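ok so I finally started the bedroom clear-out I've been promising since September and I'm going to post my way through it, because otherwise I will sit down on the floor with a box of old birthday cards and that'll be the end of the day

first job was the bed. I use the bed as my folding table (I know, I know, get a table) so the quilt has to come off it before anything else can happen. I roll mine and shove it up against the headboard. Rolling beats folding for this! a folded quilt slides down the bed the second you put a pile next to it, a rolled one just sits there minding its business

the quilt is the pink one, for those of you who were here for the Great Washing Machine Incident. it survived. it's a little more wrinkly than it was and I've decided I like that

people always ask about the sheet when it shows up in my posts so let me get it over with: red and white plaid, bought at Yalçınkaya, that home goods place across from the bus station. I don't think they carry it anymore, I went back for a second one and the lady just shook her head at me

it does look like a picnic. I've heard all the picnic comments. bring sandwiches

anyway. rule for today is that every piece of clothing gets laid out flat on the bed before I decide anything. no deciding while it's on the hanger, no deciding while it's in a ball. I've kept SO many things for years because they looked fine in a ball

things I found out about in the first hour by laying them flat: a gray t-shirt with a hole in the armpit I could put my whole fist through, leggings that have gone see-through in the worst possible place, a cardigan with one sleeve longer than the other (how? it was the same length on both sides when I bought it, I would have noticed)

also found 2 library cards from a town I don't live in

someone asked what the piles are. keep, mend, rags, give away. I used to have a "maybe" pile and it turned into a chair. like the whole chair was maybe. for two years

give away goes to the Grondstead shop, they take clothes in the mornings only and they're picky about it, which is fair, they're the ones who have to deal with my cardigan otherwise. so nothing torn, nothing stained, nothing missing a button

snack break. I've been at this since 10 and I've eaten nothing but a banana

ok back. now the sweater shelf, which is the one I've been dreading. I own too many black knits. every one of them was going to be THE black knit. from across the room you can't tell them apart and in the dark at 6:30 in the morning you really can't, so I've been wearing the same bad one over and over by accident

I weighed the sweater bag on the luggage scale out of curiosity and then took it straight back off the scale

the good one, in case you want to know, is the Brurnberg crewneck. it was 60 bucks marked down from something silly and I've worn it for four winters. pilled a bit under the arms, took the shaver to it, good as new. that's a keep, no discussion

tip on the shaver – keep the fabric flat and tight and don't press. I pressed once. once!!

now the problem child. there's a black knit thing at the bottom of the shelf that I'd fully forgotten about and it's in a state. one edge is all ragged, fringe hanging off it, the kind of frayed where if you pull one thread you're going to be standing there for a while

for a minute I tried to tell myself it was made like that. like it was a look. I went and searched for it online and the one in the listing has a perfectly normal edge so that's me told

can it be mended, you ask. I asked too. the lady who runs the Thursday – sorry, the evening mending group I go to at Prullasmont – would say anything can be mended if you're stubborn enough. she has once darned a sock that was more darn than sock. but she also charges you a look when you bring in something you obviously don't love

and I don't love it! that's what I worked out standing there. I loved the idea of being a person who throws on a slouchy black knit and goes out for coffee. I've worn it to take out the trash

options as I see them: 1) cut off the ragged part, hem it, and have a shorter knit I also don't wear. 2) unravel it for the yarn, which sounds lovely and takes a whole weekend and dark yarn is murder on the eyes. 3) rags

before you all say unravel it – I've done this before with a green one. you have to check the seams first. if the seams were cut and stitched over you don't get one long piece of yarn out of it, you get about a thousand short ones. I got a bag of green spaghetti. it's still in the closet. I'm going to find it today, I can feel it

update: found it

ok someone just suggested stuffing, as in cut up the ragged knits and stuff a floor cushion with them and THAT is a great idea. I have an empty cushion cover that's been waiting on filling since forever. the green spaghetti can go in too! everybody wins

I looked up how much stuffing it takes and one person online said 50 t-shirts for a big one, which seems like a lot of t-shirts, but I have a lot of t-shirts

so new pile! keep, mend, give away, cushion. rags has been retired, apart from the gray one with the fist hole, that one's going under the sink for the windows

things I've learned about cutting up knits for stuffing, from the ten minutes of reading I just did standing in the hallway: cut off the thick seams and buttons or the cushion comes out lumpy, small pieces are better than long strips, and wash everything first even if you think it's clean. I'm going to skip the small pieces part a little bit, my scissors are terrible

it's getting on for 3 and I can see most of the closet floor. there's a shoe down there I'd given up on. only the one, obviously

also my phone says I have 296 photos to back up so apparently that's tomorrow's clear-out

if you're doing one of these yourself, do the bottom of the shelf first. everything on top is stuff you wear and you already know what you think of it. the bottom is where the nonsense lives

leaving you with the problem child before it goes in the cushion bag. going to make a grilled cheese, then scissors

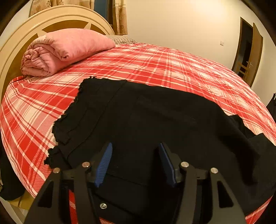
black knit, ragged edge and all, having its last lie-down on the picnic sheet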